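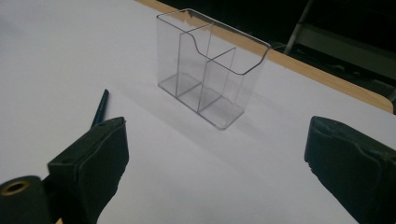 COMMENT | Work and home

Clear desks are for people with nothing on the go

Our office went clear desk in May. Everything off by six, wiped down, nothing left but the surface. I've given it a fair go and I think it's a rotten idea.

The case for it, as sent round in an email of 117 words: looks smart, easier to clean, anyone can sit anywhere. Fine. Two of those I'll give them. The third is the problem. Anyone can sit anywhere so no one leaves anything anywhere, and every morning starts with twenty minutes of putting back what you put away the night before.

A pile is a kind of memory. Mine was ugly but I knew it. Invoice half under the mug — ring them. Blue folder sideways — waiting on Saqib. Turn it all into a neat stack in a locker and I've got paper, that's all. Saqib Lodhi, who sits opposite (or did, he could be on any floor now), has started taking photos of his desk before he clears it. Then he lays it all out again from the photo. Every day! A grown man.

Clémence Vasseur says I'm being precious and that her head is quieter since the change. I belive her. She has one job at a time and finishes it. Good for Clémence. I've got nine on the go, most of them stuck on someone else, and out of sight they may as well not exist.

And the storage. See-through pots, trays with little sections, all sold to us as the answer. A pocket for pens, a pocket for whatever isn't pens. Work doesn't come in pocket sizes. Half a job is a funny shape and it needs room to sprawl.

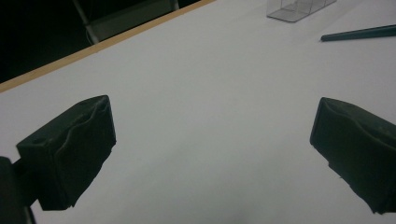
What I'd do instead

Let people keep one mess. One each, fixed desk, no bigger than your arms can reach. Food gone by evening, private stuff locked up, obviously. The rest stays put.

Mawar Purba's old team at Totunstead did this for years and the cleaners just went round it. Fridays they had a sort out, if they felt like it. Mostly they didnt. Work got done.

I put this to our building lot and was told it would "send the wrong message". To who? We get maybe one visitor a week and he's there for the boiler.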